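Why does the success rate in the Nimri write-up drop so much once the table gets crowded?

**Posted by clornside_lurker**

I've been reading the Nimri pick-and-place method (language instruction in, arm motion out) and I'm stuck on the results. They report 82 per cent success on sparse tables and 51 per cent on cluttered ones, with the same arm and the same policy. I'd have thought a policy trained on 453 demonstrations would cope with a few extra cups. Is the clutter test just unfair, or am I missing something? I'm a hobbyist, so go easy on the maths please!

## Replies

**dullow_bench**

It's a fair test, I reckon. I run something similar at Dullow and the gap didn't surprise me one bit. When you've only got one fixed camera, the arm spends a fair chunk of each reach blocking its own view. The policy sees the object, starts moving, and then the wrist is sitting right over the bit of table it most needs to look at. On a sparse table it can get away with that (there's nothing nearby to confuse it with), but on a crowded one it has to remember what was where.

Our own clutter layouts have a green tray at the back and then bowls, cups, a brush, a fork-like utensil and a sponge-like block spread over the wood, with plenty of colours that sit close together. Ask for "the red bowl" when there's an orange-red one beside the wrist, a maroon one over at the left edge and a round reddish-orange fruit near the front, and you can see how the wording starts to matter as much as the grasping.

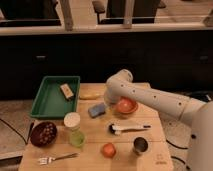
## What I'd check in the paper

- Whether they split the failures into "went for the wrong thing" and "went for the right thing and fumbled it". Those are different problems and the 51 lumps them together.
- How many of the 453 demos had clutter in them. If it's only a handful, there's your answer.
- Whether the object positions were reshuffled between trials. We use 4 layouts and swap between them, and I still worry that's too few.

**sterkska_fan**

more cameras. put one on the wrist. we did it on our Sterkska rig in February and it helped heaps

**clornside_lurker**

Thanks both! Went back to the appendix and they do split the failures, I'd skipped straight past the table. Most of the cluttered ones are wrong-object picks, so the colour wording thing makes a lot of sense to me now. Still can't find how many demos had clutter in them, so I've emailed to ask and will post here if I hear back.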